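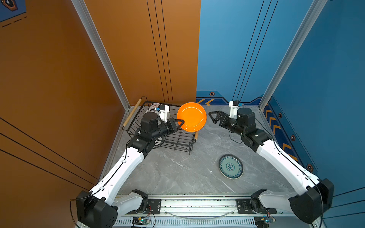 Can two arms share one rail without shaking each other's aim off?
They can if the rail is stiff and bolted down along its whole length, and if the two arms don't make their fast moves at the same moment.

I put that at the top because it has been asked on this list four times since June and I would like to be able to point at something. Now for Darcy's message, which deserves better than the two-word reply I sent from the bus.

Darcy Harawira wrote:

> I've been following the dish rack thread with interest and some
> pity. We're about to start something similar in the garage and I'd
> like to skip your mistakes and make my own.
>
> Three things. First, are you working from the fixed camera or the
> wrist ones? I can afford the fixed one and my partner says I can't
> afford the others.
>
> Second, how do you get a plate between the wires without either
> snapping the plate or bending the rack? Ours goes in fine by hand
> and like a dropped tray by robot.
>
> Third, is Grornari ready to be used by somebody who isn't one of
> the people who wrote it?

Taking the last one first, as it's short. Grornari is ready to be used by somebody who has the mobile number of one of the people who wrote it. The Friday build is the one you want. The one before it has a fault in the way it stores joint limits, and it will cheerfully tell your right arm that it is your left arm. We lost an evening to that and a good deal of goodwill.

On cameras, your partner has a point, but I'd still argue. The fixed view is what we plan with. It tells you which half of the floor the rack is on and which arm ought to be doing something about it. It is hopeless for the last bit, when an arm is reaching down into the wires and its own wrist is sitting between the camera and everything you care about. You can plan round this for a while. We did, by moving the fixed camera, and then moving it back, and then holding a meeting.
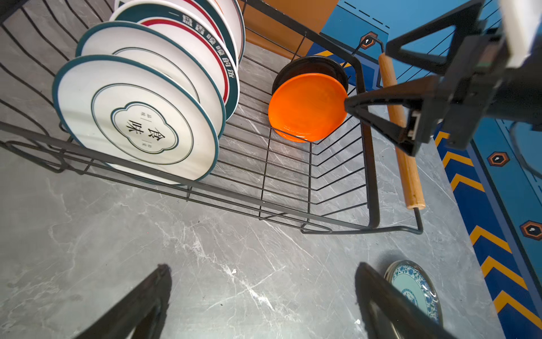 The wrist view gets you close enough to tell one wire from the next. The drawback is that wires are thin and dark and there are a lot of them, and depth from a small camera on a thin dark wire is a work of fiction. Our fix was to stop asking it for the wires at all. We find the rim of the rack, which is thicker, fit the whole rack to that, and work out where the slots must be from a drawing. The drawing took an afternoon with callipers. Wavy wires are no fun to measure and I would buy a different rack if I were starting again, except that the group had already got fond of this one.

Patterned plates were a surprise. I had expected the printed ones to be easier, having more on them to look at, and they are easier to find. Working out which way they're tilted is another matter. The fitter likes to grab an inner ring and announce that it is the edge, and the gripper then closes on a spot well inside the plate. If you have any say in the crockery, get some with a plain middle and a rim of a different colour. If you haven't, mask out everything but the outer edge before you fit. Four lines of code, one of which is a comment apologising.

Now the plates and the wires. There are two separate problems in your "dropped tray", and I'd take them one at a time.

The first is grip. Two fingers on a rim will hold a plate perfectly well and also let it swing like a pub sign. Slow down the wrist turn and most of the swing goes. Then wait before going in. We wait 8 tenths of a second, a figure I got by starting at two seconds and shaving it until somebody winced. The pads matter as well. The Ganenach ones went shiny after a fortnight. The Abou Jaoude ones are softer, wear out faster and hold better, so we buy those and complain about the price.

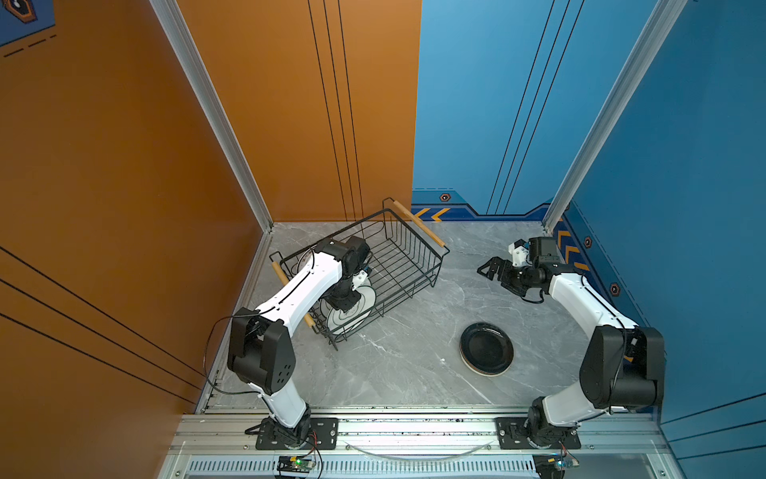 The second problem is that position control has no idea what a wire is. If the slot is a little to the left of where the arm thinks it is, the arm will go where it was told and the plate or the rack can sort it out between them. What you want is for the arm to go soft sideways for the last 25 millimetres and stay firm downwards. In Grornari that's the setting called "yield", which is off by default for reasons that were explained to me at length. Turn it on, start it low, and keep your hand near the stop button while you find out what low means on your arms.

Don't let go as soon as the force reading jumps, either. A plate resting on top of a wire feels a lot like a plate that has arrived. Check the height as well, and only open the fingers if both agree. Before we added the height check the log was a catalogue of confident releases.

The numbers, for those who like them: the log at Dirow now stands at 2,467 attempts, all sorts, including the ones I'd prefer to forget. Of those, 124 were marked as a bad seat, where the plate ended up in the rack but leaning on something it shouldn't. Nearly all of that lot came from before we turned yield on. I haven't split the rest by plate. I keep saying I will.
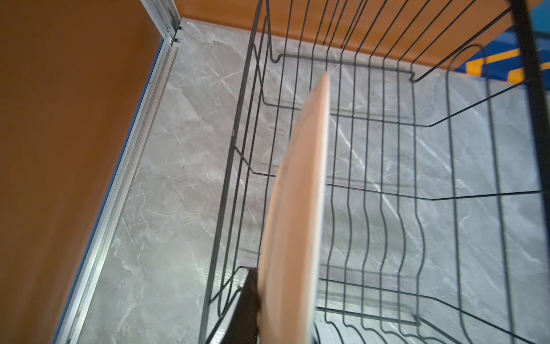 Approach angle is the other thing I'd fiddle with early. Coming straight down with the plate upright is slower to plan, because the elbow has to go somewhere silly first, but it forgives far more than sliding in at a slant. We spent weeks on a very elegant slanted approach – there's a plot of it on the workshop wall – and it is no longer in the code.

Darcy, if you send me the make of your rack and the finger width on your grippers I'll dig out the config nearest to it. And tell your partner that one wrist camera will do to begin with. Put it on whichever arm does the loading and buy the second when the first has broken something.

The callipers have gone missing again, by the way. If they're in your bag, I need them back by Friday.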